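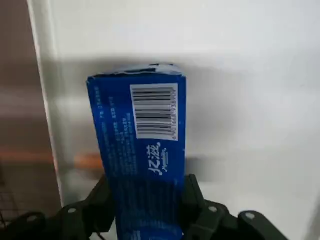 A torn flap doesn't bother me, but I'd like to know when the box was opened, a reader wrote after the last newsletter. Three other people sent in more or less the same thing, so the snack baskets get a longer item this month than they usually do.

The wire baskets have been in use at Ollside since the spring, when the old cupboard in Room 543 was given over to printer paper. Most people seem to like them. You can see what is left without opening a door, and crumbs fall through the mesh onto the table, where somebody might wipe them up. The trouble is with boxes. A bottle of tea is either open or it isn't, and most people will leave somebody else's open bottle alone. A cardboard box with a crumpled top can be full, half full or empty, and it may just have been squashed on the way up from the delivery desk.

From this month we are asking everyone to do the following.

If you open a box, write the day on the top flap. "Tue" is enough. There is a marker on a string at each table, and spares in the drawer under the kettle.

If the flap is torn but the inner packs are sealed, leave the box in the basket. It is still good.

If you take the last one, flatten the box and put it in the paper bin. Last month's restock took twice as long as it should have, and a good part of that time went on lifting out boxes that had nothing in them.

Please don't cover or cut off the barcode. We reorder by scanning the old box, and for the imported snacks it is often the only part of the packaging that our ordering sheet can match. The small print matters as well. Several of the boxes have their ingredients in Chinese, and people with allergies have been using the translation app on their phones to check them. A strip of tape over the small print makes that impossible. Printed ingredient sheets in English will be kept in the blue folder next to the sink, starting with the snacks that are reordered most often. The folder isn't complete yet, so if a snack is missing from it, check the packaging or leave that one alone.

On how to fill a basket, the Bernlow floor has worked out a method that we are going to copy. Tall boxes go in first, standing up along one side. Bottles go in next, against the boxes, so that they can't roll. Anything in a soft packet goes on top. If something won't fit without being pushed, it stays on the table until there is room for it. Most of the bent corners we see come from people trying to get one more box in.
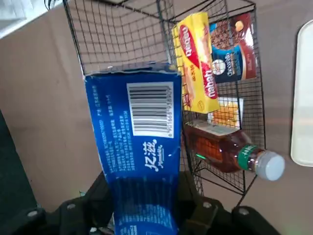 Bright packaging helps more than you might expect. The yellow nabati box is easy to find from across the room, and people take from it and close it again. Darker boxes tend to get pulled out, looked at and put back upside down, so if you are restocking, turn the brand name to the outside. Sideways is fine.

We have also been asked about money. The snack budget for the current quarter is $425 for all the tables together, and that will not change before the new year. Ditov, where we order most of the drinks, has gone up a little on bottled tea. Liang, where most of the biscuits and wafers come from, has kept its prices the same but now wants a minimum order of 20 boxes. That is fine for the popular ones. It does mean we can't easily try something new in ones and twos, so if you want a snack added, find a few other people who would eat it and send in one request between you.

Two tables have asked for a second basket. We have one spare, and it will go to the table by the east stairs, which empties fastest. The other table will have to wait for the next order.

One last point, on weekends. Baskets are not checked between Friday afternoon and Monday morning. If you are in on Saturday and find one empty, there is usually a reserve carton on the bottom shelf in Room 543 – take what you need and leave the carton where it is.

Requests and complaints go to extension 3157, or on the sheet taped inside the kitchen door. The sheet gets read on Mondays.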